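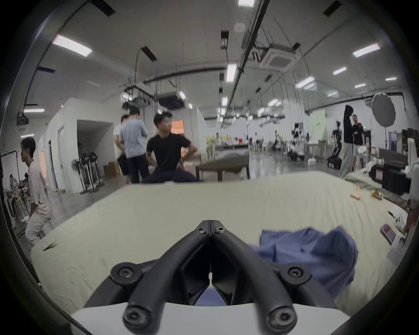
Page last changed: Monday, 16:20

Akinola Robotics Club – hand-held gripper and bed station, pre-session check

Applies to the Clerkow garment-folding project. Complete before each session. Mark each line OK, FAIL or N/A and initial it.

1. Gripper

1.1 Finger bolts tight, tips and lower joints. OK.
Comment: use the hex key from the Nimmont kit. The loose one in the drawer rounds the sockets.

1.2 Fingers close evenly along the centre line. OK.
Comment: re-check after 100 grasps.

1.3 White base free of cracks. OK.

1.4 Full service at 1,000 grasps. N/A.
Comment: log sheet starts again from zero after the finger change in March.

2. Bed station

2.1 Sheet covers the working area. OK.
Comment: wrinkles are acceptable. Do not iron or tape.

2.2 Only the test garment on the sheet. FAIL.
Comment: phone in pink case, white device with cables, yellow packet and a small dark clip also on the sheet. Clear before the first grasp. Small hard items can jam between the fingers.

2.3 Nobody leaning or sitting on the bed during a run. FAIL.
Comment: one person at the far edge. Hands also to be kept off the side of the bed.

3. Room

3.1 Walkways open on both sides of the bed. Not initialled.
Comment: to be walked, not judged from the station.

3.2 Arm on mobile base: brake on, emergency stop within reach. Not initialled.
Comment: stop button to be pressed and reset by the session lead – a visual check does not count.

3.3 Stands and fans stable, no trailing leads. Not initialled.

3.4 Smoke detector on ceiling unobstructed. OK.

4. Release

Two FAIL lines, both under section 2. No grasps until these are cleared and section 3 is initialled. Allow 20 minutes for the re-check. Breltari team to use the same sheet if they take the second slot.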